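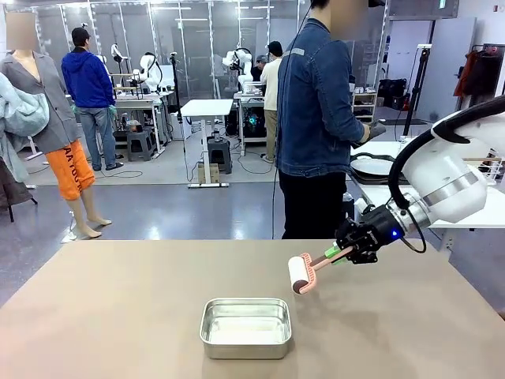

Right arm, parallel gripper, lint roller over the table beside the tray. Afternoon block.

June, evening

Started on the comparison of the two finger sets today. Set A is the stock fingers that came with the right gripper. Set B is the pair Noel cut last week with the shallow V groove down the middle. Same gripper body, same arm, same controller gains for both, and that took some arguing, as Sioned wanted to retune for each set. I said retune later. If the gains move at the same time as the fingers I can't say anything about the fingers.

Object for the day was the lint roller. I picked it for the handle, which has a salmon-pink frame and a light green grip section, and the grip section is where I want the fingers. The roll end is heavy compared with the handle, so the whole thing wants to pitch nose down as soon as it leaves the table. A water bottle doesn't do that to you. With a pencil you don't notice. With the roller the torque about the finger pads is the entire problem, and the finger pads are what I am supposed to be testing.

Morning went to calibration and was mostly wasted. The wrist zero on the right arm had drifted again, enough that commanding a level tool gave a visible tilt. Redid the zero with the square against the tool flange, ran the check poses, redid it again because I had the square against the cable clip the first time. Saved the result under a new name and left the old file in place. The controller loads whichever file was touched last, and I opened the old one to compare, so for the first half hour after calibration we were running on the old zero. Write that on the wall somewhere.

Cable routing: the black cable comes off the upper part of the arm in a loop and runs down the side to the wrist. The loop has enough slack for the elbow but at full wrist roll it pulls at the lower end. I limited wrist roll in the controller for now. That costs us some approach angles from the far side of the tray. Noel thinks a second clip halfway down would do it. I would like to see it before giving back the range.

The grasp test. Roller starts on the table on its side, handle toward the arm. Operator closes on the grip section, lifts to tray height plus a hand's width, holds, brings the roller over the tray, sets it down inside, opens. A run counts if the roller ends up in the tray with the handle still in the fingers until the operator opens. If the handle rotates in the fingers but stays held, I mark it as a rotation and it still counts. If it comes out, it fails. Sioned wanted a third category for "ugly". Declined.

Set A, flat pads. Holds well on the straight part of the grip. Rotation on the lift almost every time unless the operator closes near the balance point, and the balance point is up on the frame, well past the grip section. Increasing the close force helps until the handle starts to flex, and then the contact patch moves to the edges of the pads and the rotation comes back. I did not expect that last part. Tried it again at a lower force to be sure and it behaved the same way as before: less flex, ordinary slow rotation. There is a window in the middle where it is fine. The window is narrow and I would not want to depend on it with a tired operator.

Set B, grooved pads. Better on rotation, worse on approach. If the groove lines up with the handle it seats and the pitch stays where you put it. If it is off by a few degrees the handle rides up on one lip of the groove and then drops in during the lift, which shows up as a jump in the finger position trace and looks alarming from where the operator stands. It never let go in those cases. The jump does make the operator flinch, though, and the flinch goes straight down the handheld controller and into the arm. So a finger problem turns into a controller problem.

This led to the other comparison, which was not on the plan. Two ways of driving the arm are set up at the moment. One is the old mapping, position to position, where the hand moves and the tool moves the same distance. The other is the scaled mapping that Imani wrote for the Kultham work, where tool motion is cut down as the fingers get close to closing. With flat pads I could not tell them apart in the results. With grooved pads the scaled mapping was clearly easier. The operator can nudge the groove onto the handle before committing, and if the jump comes the arm hardly reacts to the flinch. Mark Anthony drove both and preferred the old mapping for everything except the last bit before contact. He said the scaled one feels like reaching through syrup. I drove both and agree about the syrup, and would keep it anyway.

We are at 47 runs for the day over both finger sets and both mappings. That is not enough per cell to quote anything outside this notebook. I am writing down impressions here and will hold the numbers until the cells are even. At present set A with the old mapping has far too many runs, as it was what we used to warm up.

The tray. Metal, shiny inside, and the rim has a slight bend in it. Two separate complaints.

First, reflection. The inner surface throws the ceiling lights back at the camera, and the tray edge finder picks up the light strips as edges. It found a tray inside the tray twice. For the grasp comparison this makes no difference, the operator is doing the looking. For the automatic place step it will matter a lot. Options are a matte mat in the bottom, a polarizer on the camera, or different exposure. I dropped the exposure to 3000 microseconds and the false edges got weaker but the black gripper went to mush against anything dark. Polarizer next, before anyone glues anything into the tray.

Second, the rim. On set-down the roller head can touch the rim first, and with the sloped sides it then slides in or stays propped depending on how it touched. I have been counting propped as not in the tray. Shoshana asked whether that is fair to the fingers, and it probably isn't. The fingers did their part. But the test as written says in the tray, and I am not changing the test in the middle of a block. After the block is finished I will split lift and place into separate scores and rescore from the recordings.

The adhesive. I should have thought about this sooner. The outer sheet of the roll is sticky and the table is not perfectly clean. When the head touches the tabletop on the pickup it grabs slightly, and the first bit of the lift has to peel it off. That adds a short load spike at the fingers at exactly the moment I am trying to measure slip. It also changes over the day as the sheet picks up dust. Two possible fixes: peel to a fresh sheet before every run, or cover the roll with something that doesn't stick. The first keeps the object real and uses up the roller. The second makes the object into a test piece. I went with neither today and noted the run order, so at least the drift can be looked for. Tomorrow I want a short block with a covered roll for comparison, flat pads only.

Gripper body itself: no faults. Blue light on the wrist housing stayed on through the whole afternoon block, no dropouts. Homing after power-up still takes two tries when the fingers are fully open. I asked Amine's support line about this last month and was told to home it closed. Homing it closed works. It also means taking the object out of the fingers first, and one of these days somebody will forget.

Latency on the handheld controller felt longer after lunch. Checked the log and the command rate was unchanged, so either it was me or it was the display side. Ran the tap test with Shoshana watching the fingers and could not separate it from the morning value. Leaving it as no finding.

One note on where the operator stands. From behind the table you see the back of the gripper and have to guess at the far finger. From the near side you see both fingers but your own arm gets in the way of the tray. Everybody drifts to a different spot, and I suspect that accounts for some of the spread between operators that I was ready to blame on the groove. Will put tape on the floor and have everyone stand on it for the next block.

Noel has a third finger design on paper, a groove with a wider mouth so it catches a misaligned handle without the lip. He got the idea from the old Magbanua jaws, which had something similar in metal. I asked him to keep the pad length the same as set B so there is only one change. Pads should be cut by the time the covered-roll block is done. Material is the same sheet as before if there is enough left of it, otherwise we order and the Tukivmont parts go ahead of us in the queue.

To do, in order:
Delete or rename the old wrist zero file.
Covered-roll block, flat pads, both mappings.
Even out the cells for set B.
Polarizer on the tray camera, then repeat the edge check at the original exposure.
Second cable clip, then reopen the wrist roll limit a little at a time.
Ask Imani where the scaling starts. I assumed it keys off finger opening, but on a couple of the afternoon traces it looks like it comes in earlier than that.

Arm parked, gripper closed, power off at the wall.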